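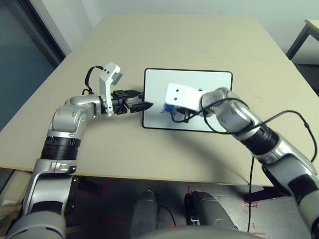
Progress report: two-arm board wiping
Project Frade, Girkthorpe lab
Submitted to Truvance, February 19, 2021

Work this period went into the wiping task. One arm stays at the left edge of the board while the other works over the surface. Both arms run from a single policy trained on operator demonstrations, with no separate controller for contact.

We now have 3928 recorded demonstrations. Of these, 95 were dropped for dropped frames in the wrist cameras.
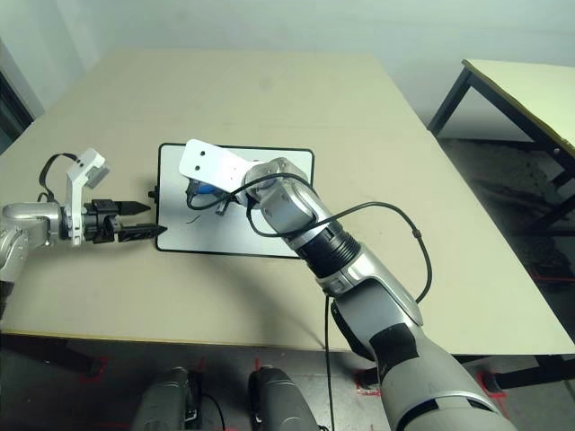

Short strokes are still the hardest case. The policy tends to stop early when only a little ink is left, so we added a second pass that starts from wherever the first one ended. In trials with the second pass, the board was cleared in around 30 percent more runs than with the first pass alone.

The Gandamero planner is still used to bring the arms to their start poses. We plan to replace it by July.

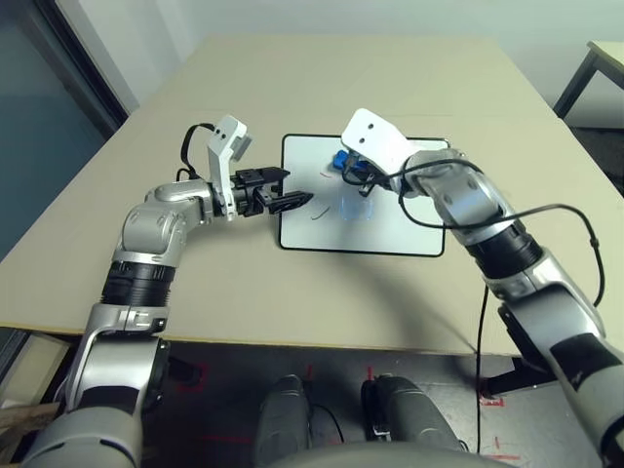 Both arms at the board during the wiping task.

Remaining work

Tests with 4 board positions are next. The main risk is cable drag on the right arm, and we have asked for a longer lead and a clip at the forearm. Spending is on plan.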